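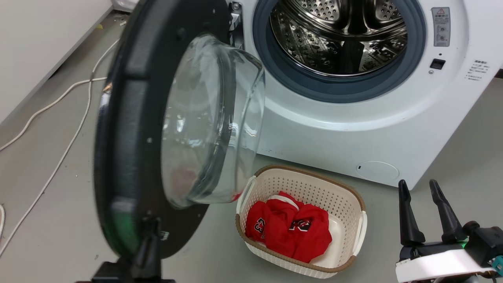 A front-loading washing machine with its door open and a laundry basket on the floor.

Social scheduling service Garetholm will stop showing its Reach Grade on public profiles in April, the company told customers in an email this week. The grade, a single number between 1 and 100, has been attached to every connected account since the service opened to small businesses.

Account owners will still be able to see their own number after they log in. It will no longer appear on profile badges, in search results or in the browser add-on. Badges already placed on outside websites will go blank when the change takes effect, and Garetholm is asking site owners to take the code out before then.

The company said the grade was being used in ways it was not built for. In a survey of 2256 account holders, 38 percent said a client or employer had asked for their number before agreeing to work with them. Garetholm said it had also seen job ads that listed a minimum grade.

"The number was meant to help people compare one month with the next on their own account," the email said. "It was never tested as a way of comparing two different people."

The Reach Grade is based on replies, shares and link clicks over a rolling period. Follower totals count for a small part of it. Users have complained for some time that the grade can fall sharply after a short break from posting, even when the audience stays the same size. One home-care blog on the Garetholm user forum reported a drop from 61 to 44 after two weeks away, with no loss of followers.

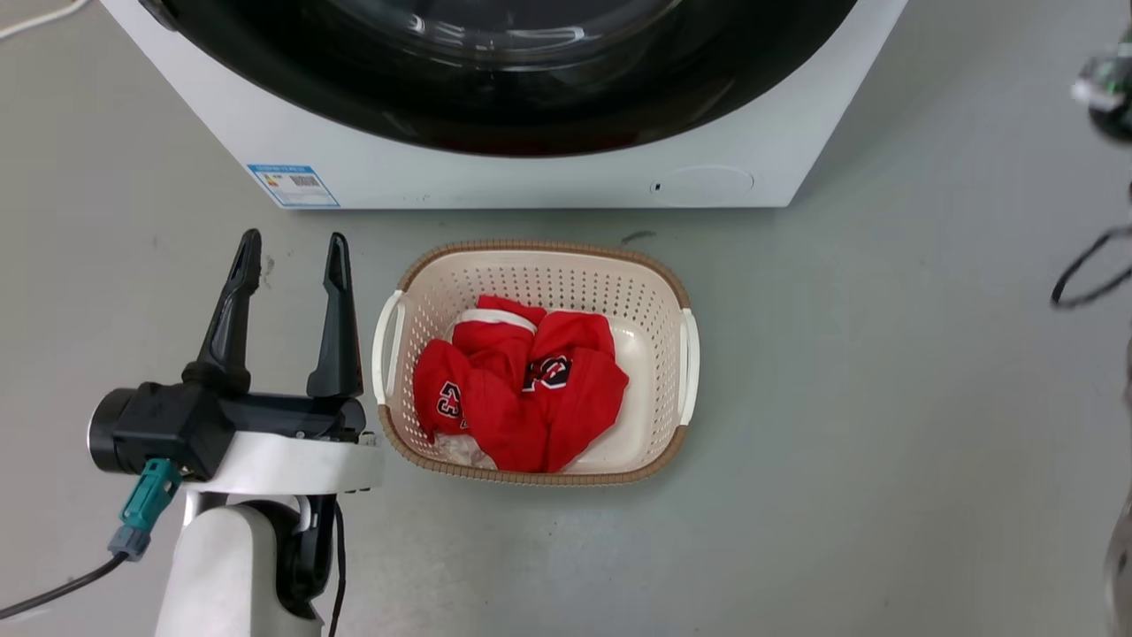

Garetholm said that problem will be handled separately. A longer measuring period is being tested with 190 accounts, most of them shops and local service businesses, and the results will be posted on the forum when the test is over. The company did not say whether the new period would be applied to everyone.

Brerwood, a smaller service that sells its own influence ratings to advertisers, said it has no plans to follow. Its ratings are sorted by topic, so an account can rank high on cooking and low on travel, and the company said advertisers find that more useful than one overall figure. Brerwood does not show its ratings to the public, but account owners can request a copy of theirs once a month.

Marketing agencies will have some work to do. Oscombe, which runs social accounts for retailers and appliance repair firms, said it has eight client contracts that mention the Reach Grade by name. Three of those tie a bonus to it. The agency said it will rewrite them around site visits and direct inquiries - numbers the clients can check for themselves.

Reaction on the user forum has been mixed. Several people said they were glad to see the badge go, and one called it a distraction from answering customers. Others said they had spent a long time building up a high grade and should be allowed to keep showing it if they want to. A request for an opt-in badge had drawn about 70 votes by noon. Garetholm replied that it would read the thread but that the April change would go ahead.

Developers who pull the grade through Garetholm's data feed will lose access at the same time. That includes Fang, a contact manager that shows the number next to each name in a user's address book. Fang said its next update will remove the column and leave the space for notes. Old grades stored in the app will be deleted.

Prices for Garetholm's paid plans are not changing.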